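Drello Pantry Items: Data Card

Maintained by Stuart Pickering, Whiteley. Revised 26th October.

1. Contents

The set comprises 187 records of small grocery and kitchen items, sorted on a wooden tabletop. Spice jars, small bottles and boxed foods make up most of the material.

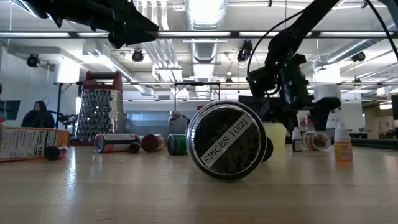
Each record lists item type, closure color and label text where legible. Items lying on their sides are kept under the same type as upright ones. Partial labels are entered as read, without completion.

2. Sorting

Trays and containers are recorded separately from their contents. About 30 records await a second reading, due in November.
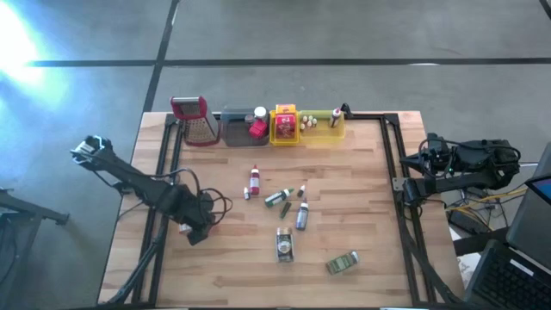

Figure 2. Bottles on the tabletop, with trays and a box grater along the back edge.

3. Contact

Corrections should be sent to Colin Treloar, citing the record number.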